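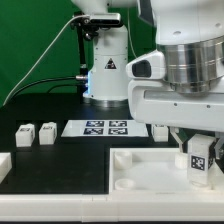 **Call for participants: pronunciation and reading-speed study, Cusix Language Services**

Cusix is recruiting adult readers for a study of how people read timetable and tariff notices aloud. The results will be used by Enier, the transport publisher, to revise the wording and line length of its printed notices before the October reissue.

## What is involved

Each participant attends 3 sessions. A session consists of reading short notices aloud from a printed card, then answering a few spoken questions on what the notice said. Recordings are made of the voice only. There is no test of general knowledge, and no score is given to participants.

Sessions must be at least two days apart. The third may be done by telephone if the first two were attended in person.

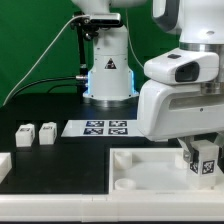
*White arm holding a marked block above a tray*

## Who can apply

Applicants should:

- be aged 18 or over
- have English as a first or daily working language
- be able to read 11-point print, with glasses if normally worn
- not have worked in publishing, signage or transport information

Regional accents of all kinds are wanted. Applicants with a stammer or dyslexia are eligible and should say so on the form, as a separate card set with wider spacing is available.

The full text pool contains 555 notices. No participant reads more than a small share of it, and the cards are assigned by the Namboodiri scheduling sheet so that long and short notices are evenly mixed.

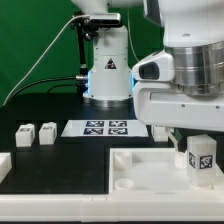
Card order is fixed once assigned. A participant who misses a session keeps the same cards for the replacement date – swapping sets part-way through makes the reading times unusable.

## Payment

Payment is made by bank transfer after the final session. Travel within the Okov fare zone is refunded on production of a ticket. Parking is not refunded. Participants who withdraw early are paid for the sessions completed.

## Comments from the previous round
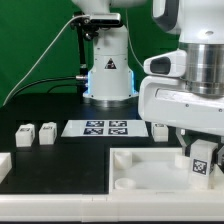 One reader wrote that the tariff notices were much harder than the timetables, mainly where two prices shared a line, and asked for a short pause between cards. The pause has been added.

## How to apply

Request a form from the Cusix front desk and return it with two preferred times. Applications close at the end of July 2021. Late forms are held for the reserve list.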